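Kasilby (telenovela)

Kasilby es una telenovela de sobremesa ambientada en el pueblo costero del mismo nombre, cuya población disminuye cada temporada a un ritmo que ningún censo podría explicar. La creó Fiorella D'Amico para la productora Zinico y consta de 11 temporadas, en las que la familia Carbone ha perdido la herencia, la ha recuperado y la ha vuelto a perder, casi siempre en noviembre.

Argumento

La serie arranca con el regreso de Renata Carbone, dada por muerta en un naufragio y recibida por sus hermanos con un entusiasmo muy moderado. Durante la primera temporada reclama su parte de la conservera familiar, se compromete con el abogado que tramita el caso y descubre que él también es hermano suyo, aunque el dato se desmiente tres capítulos después. 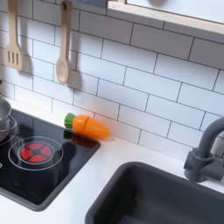 Las tramas de Kasilby avanzan sobre todo en la cocina de los Carbone, donde se han leído cuatro testamentos y se ha cocinado muy poco. La crítica ha hablado a menudo de la «escuela de la encimera», un estilo basado en que alguien escucha una confesión de espaldas y tarda en volverse. El decorado pertenece a un género reconocible: azulejo blanco tipo metro colocado a matajunta, junta gris oscura y, colgadas contra la pared, una espátula ranurada y una cuchara de madera. En la ficción, la matriarca Ottavia solo descolgaba la cuchara para señalar a los culpables.

Reparto y cambios

Aldo Caputo interpretó a Bruno Carbone hasta la sexta temporada, cuando el personaje cayó por un acantilado. Volvió en la octava como Dino, primo lejano de Bruno, con bigote. Ningún personaje comentó el parecido hasta el capítulo 20 de esa temporada, y quien lo hizo — el párroco — sufrió amnesia esa misma noche.
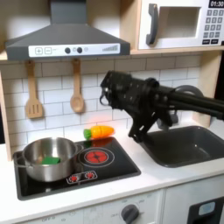 El bigote desapareció en la novena temporada sin explicación argumental. D'Amico sostuvo que Dino se había afeitado «por dentro» mucho antes, frase que los seguidores todavía debaten con una seriedad admirable.

Spin-off

Jollbridge, centrada en el hospital comarcal, duró 3 temporadas. Compartía con la serie madre al doctor Salvi, capaz de diagnosticar un coma con solo entrar en la habitación, y un ascensor que se averiaba siempre con dos antiguos amantes dentro.

Véase también

Anexo: Bodas interrumpidas de Kasilby
Anexo: Gemelos de Kasilby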